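Section 4. Setting Up the Vesach Countertop Display Case

4.1 Before you start

The case ships with the glass panels packed flat and the base already wired. Allow 30 minutes for assembly. You will need a Phillips screwdriver and a soft cloth. Gloves are recommended for the glass panels, which show fingerprints easily.

Check that the surface is level. The doors on the Brutby model slide on a shallow track and will drift open on a counter that tips forward. If the counter cannot be leveled, use the adjustable feet (see 4.3).

Caution: The top panel is the heaviest part. Do not lift it by one corner.

4.2 Assembling the case

1. Set the base on the counter with the power socket facing the wall. Leave a 2-inch gap behind it for the cord.

2. Push the four corner posts into the base until each one clicks. The posts marked R go at the rear.

3. Slide the side panels down into the grooves. The etched Vesach mark goes at the lower front.

4. Slide in the back panel. It is slightly narrower than the sides and should move freely. If it sticks, lift it out and check that the rear posts are fully seated.

5. Lower the top panel onto the posts and fasten it with the short screws. Tighten each screw halfway, then go back and finish them all.

6. Fit the doors last. Tilt the top edge of each door into the upper channel, then drop the bottom edge into the track.

Note: The long screws in the bag are for wall mounting and are not used here. Using them in the top panel will crack the posts.

4.3 Leveling

Turn the feet clockwise to raise the case and counterclockwise to lower it. Adjust the rear feet first. Close both doors and let go. If they stay shut, the case is level enough.

4.4 Connecting the light bar

1. Plug the light bar lead into the small socket under the top panel.

2. Plug the power cord into the base, then into the wall outlet.

3. Press the button on the left post. One press gives low light, a second press gives full light, and a third turns it off.

The light bar is rated at 600 lumens on the full setting. Low light is enough for most shops during the day. Do not cover the vents at either end of the bar.

Caution: Unplug the case before cleaning inside it or replacing the light bar.

4.5 Arranging stock

Load the bottom shelf first. Put heavy items there and keep the upper shelf for light pieces. Tall stands belong at the back, with flat trays in front of them.
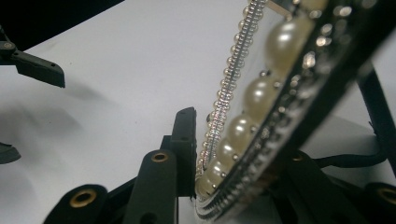

Leave a finger's width between items so that each one can be taken out without moving its neighbors. Price cards clip to the front rail and can be angled up or down. Cards from the older Plakow case are thicker and will not fit this rail.

Shiny pieces can throw glare back at the customer. If this happens, drop the light to the low setting or turn the piece a little until the glare is gone. Check from the customer's side of the counter.

4.6 Locking the doors

Close both doors and push the lock onto the ratchet bar where they overlap. To open it, insert the key, turn it a quarter turn to the right, and pull. The key cannot be removed while the lock is open.

Write the key number on the inside back cover of this manual. Replacement keys are cut from that number only. Send requests to Lingyun Cai in the Vesach parts department and include the case model.

4.7 Cleaning

Wipe the glass with a damp cloth and dry it right away. Do not spray cleaner directly on the panels, as it can run into the door track. Brush the track out once a month.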